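Chapter 2
The Drinks List

In this chapter
How guests read a list, and for how long
Grouping drinks by mood, strength or spirit
Names and descriptions
Choosing what to leave off
Prices on the page
Changing the list without upsetting the regulars

Before you start
You should have finished Chapter 1 and know the difference between a built, a stirred and a shaken drink. Bring a drinks list from any bar you like, and one from a bar you don't. If the second has a leather cover and a tassel, so much the better.

2.1 What a list is for

Most bar managers will tell you that the drinks list is there to help the guest. Then they hand you one that weighs as much as a roof tile, opens with a page on the history of the building and hides the gin and tonic behind a section called Awakenings.

A drinks list has a small job. It tells a guest what there is, what is in it, what it costs and, if you are lucky, which one they would enjoy. It has to do this in poor light, over music, while the guest is also trying to be charming to somebody. Very few guests read a list from front to back. They open it, look for a word they know, glance at the prices and close it again. If the person they are with says "I'll have the same", half your work has gone unread.

Write for that reader. The one who studies every page with a pencil does exist, and is usually opening a bar across the road.

2.2 The list at the Gredberg

We shall come back several times in this book to the Gredberg, a mid-sized hotel bar near the harbour in Dirnport. When its new manager arrived she found a list of 46 cocktails over five pages. It had grown the way these lists do. Each head bartender had added a page and none of them had taken one away, so that a guest could travel through three changes of management between the olives and the bill.

She did nothing to it for a month, a decision that takes more nerve than it sounds. She let the till do the talking. During September the bar sold 1,748 cocktails, and 1,360 of those came from the first page. The other four pages shared what was left, and one drink on the last page, a smoked pear affair with a garnish that needed tweezers, sold to the same man each time.

Meanwhile every drink on those four pages needed its syrup made, its bottle bought and its method learned. The bar was carrying eleven home-made syrups, several of them in unlabelled jars. New staff were given the recipes in a ring binder and told they would pick it up.

The new list came into use on 9/10/20. It had a single sheet, printed on both sides, with fourteen cocktails on the front and everything else on the back. The smoked pear went. The man was offered something with calvados and is said to have taken it well.

2.3 Grouping

There are three common ways of arranging cocktails on a page, and you will meet people ready to fall out over them.

By spirit. The old way, and still the easiest to write. All the gin drinks sit together, then the rum, and so on. It suits guests who know that they like gin. It is less use to those who once had something pink on holiday and would like it again.

By style. Short and strong in one group, long and fresh in another, sweet things for after dinner in a third. Most guests know what sort of drink they want before they know what they want in it, and this arrangement meets them there. It does ask the writer to be strict. A drink that is "short, long and fresh" has no place to go.

By theme. The signs of the zodiac, the seven seas, the life of a local poet. Themes are fun for the people who think of them, generally late at night. By the time the list reaches the table the guest has to learn the theme, then find the drink. The Ursu, a basement bar two streets from the Gredberg, once arranged its whole list by phases of the moon. Staff were asked so often where the beer was that somebody wrote "beer: ask" on the door of the gents.

Whichever you choose, keep the groups short. Five drinks to a group is comfortable. By eight the eye starts to slide.

2.4 Names and descriptions

A guest has to be able to say the name aloud, to a stranger, without feeling foolish. Try it yourself across a noisy room. If you wouldn't order it in front of your mother-in-law, it needs another name.

Keep classic names for classic drinks. A Negroni with tequila and cucumber may be very nice, but a guest who asked for a Negroni is going to look at it for some time. Call it something else and say in the description that it leans that way.

Descriptions should name the main spirit first and then the flavours a guest will notice. Leave out the quarter teaspoon of saline. Leave out "artisanal", "curated" and "our take on". One plain word about the taste, such as dry, sour, rich or bitter, does more for a nervous guest than a line of poetry – and it fits on the page.

Any ingredient that could make a guest ill must be easy to find out about. Egg white, nuts and milk turn up in more cocktails than people expect. Check the rules where you work, and see Chapter 9.

2.5 Trying it out

Never send a list to the printer on the strength of having read it at a desk. Print one copy on office paper, take it into the bar at nine in the evening and hand it to someone who hasn't seen it. Ask them to find a long drink without gin. Say nothing. This last part is hard, and most managers are pointing at the page within ten seconds.

Exercise 2a
Take the list you dislike. Cross out every word that would not help a guest to choose. Count nothing, just look at what remains.

Exercise 2b
Rewrite one group from the same list, by style, in no more than five drinks. Give each a description of a dozen words or fewer.

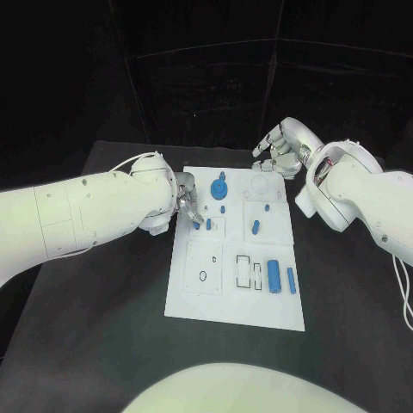 Kourosh Rezaei: We ran Exercise 2b with the evening class at Flistmont and it went well, though I'd argue with the bit about arranging by spirit. Our older guests go straight to the whisky and get quite cross if it's been filed under "short and strong". I keep one small group by spirit at the foot of the page for them, and the rest by style.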